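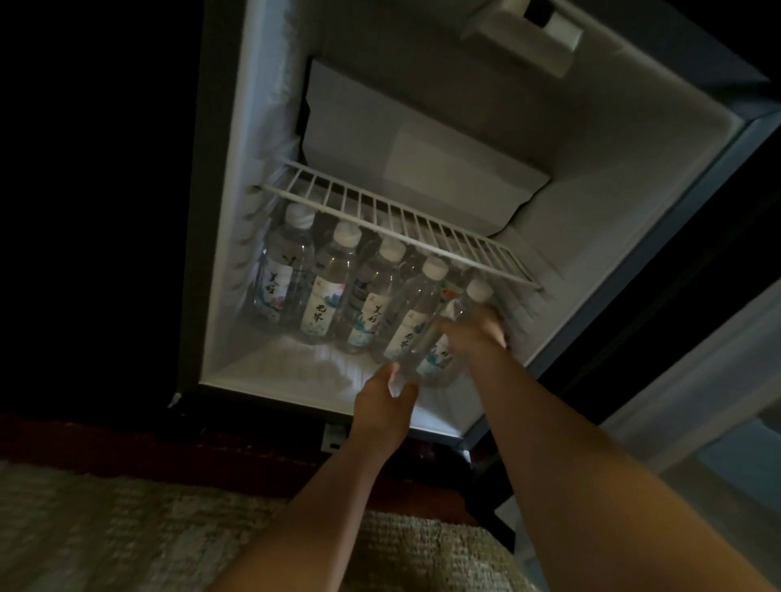
Unit 2: Room Service Automation and Housekeeping Jobs

Case: Urudmont, a hotel with 370 rooms

In February the hotel began using Grisilov, a scheduling system, along with delivery carts that bring linens and bottled water to each floor. Before that, attendants loaded their own carts in the basement.

What was automated
- Room assignments, sent to a handheld
- Restocking orders for each floor
- Transport from basement to hallway

What is still done by hand
- Making beds, cleaning bathrooms
- Checking and filling minibars. Bottles go in under a wire shelf, close together, and an attendant often needs both hands to get one in or out.

Effects on staff
Attendants walk less but are assigned more rooms. A minibar check is set at 25 seconds in the software. Attendants say a full fridge takes longer, and the system records the difference as idle time. Two basement jobs were moved to cart maintenance after 12 hours of training.

Terms: task allocation, residual work, work pace

Reading: Steyn, chapter 2

For discussion: Who should set the time allowed for a task, and how can an attendant dispute it?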